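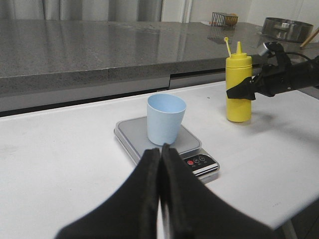

Figure 1. Cup on the scale, squeeze bottle within reach.

Stodetham Evening Kitchen Course
Handout 4: Weighing from a squeeze bottle
For the session of 20th May

Welcome back, everyone, and thank you for all the dressings you brought in last time (I went home very full). Tonight is a quieter sort of evening. We are going to weigh liquids straight into a cup, with a squeeze bottle, and by the end of it I hope you'll have stopped reaching for tablespoons every time a recipe asks for oil or honey or mustard. Spoons are fine for salt and for stirring. For anything that clings to the spoon, a scale is so much kinder to you, and there's a good deal less washing up!

What you need on the table

One kitchen scale, one cup, one squeeze bottle, a damp cloth. Please put everything else on the counter before you start, including phones and this handout if you can bear to part with it. Give the scale a place of its own where your sleeve won't brush against it, and keep the bottle on the side of the hand you squeeze with. Left-handers, do swap everything over. I forgot to say so in the April sessions and half of one table spent the evening reaching across themselves.

The cup should be wider at the top than at the bottom if you have a choice, and light. A heavy stoneware mug will work, but it uses up part of what a small scale can carry.

Setting the scale to zero

Switch the scale on with nothing on it and let it settle. Then put the cup near the middle of the platform and zero the scale again. Cooks call this taring, and bread people do it so often they hardly notice. If your cup weighs 73 grams, the scale simply forgets those 73 grams, and what you read from then on is only what you have added. Check the unit as well before you pour. Many scales will switch to ounces with one careless press, and I have made a very strange mayonnaise that way.

When you lift the cup off, the reading will go below zero. Don't worry about it, and please don't press anything. Put the cup back and it will come right.

About the bottle

A soft bottle with a pointed nozzle gives you a thin line of sauce that you can stop when you like, or very nearly. The kind with a little cap on a strap is my favorite for classes, and I say that as somebody who has spent a lot of time under tables looking for caps. Swing the cap well clear of the nozzle before you tip the bottle over, and do all your tipping away from the scale first, so that any stray drip lands on the cloth. 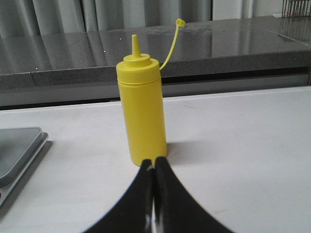 Someone at the Tanui table asked whether it wouldn't be easier to stand the bottle on the scale, zero it, and read off how much had gone after each squeeze. A very good question, and yes, you can! It's the handiest way when the food is going into a hot pan or onto a plate too big for the platform. You'll see a minus number, and the number is your dose. For tonight I'd still like you to weigh into the cup, where you can watch the figure climb as you pour, but try the other way at home and tell me how you got on.

Exercise one: plain water

Fill the bottle about two thirds full of water. Aim for 100 grams in the cup. Squeeze steadily at first, then slow right down for the last little bit and let the display catch up with you, as most home scales lag by a second or so. Write down where you stopped. Empty the cup, dry it, zero again and repeat until you are bored, and then do it once more for me.

Exercise two: oil and vinegar

Use two bottles this time and the same cup. Pour the vinegar, write down the weight, zero the scale with the vinegar still in the cup, and go on with the oil. The finished dressing should come to 134 grams. If you overshoot with the oil, leave it in, work out how much extra vinegar it wants and put that in too. You'll have a bit more dressing than you planned, and no harm done.

Keep the nozzle above the rim and don't let it rest on the cup, however tired your wrist is. Even a light touch will show up in the reading.

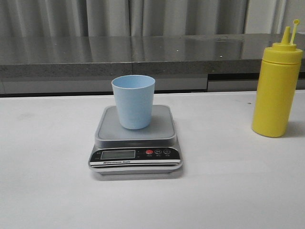

Before you go home

Wipe the platform with the damp cloth, never under the tap. Rinse the bottles in warm water, squeeze some through the nozzles, and stand them open on the rack to dry. Bring your notes from both exercises next time, along with one recipe of your own that is written in spoons or cups. We'll be turning those into grams together, so choose one you'd really like to cook.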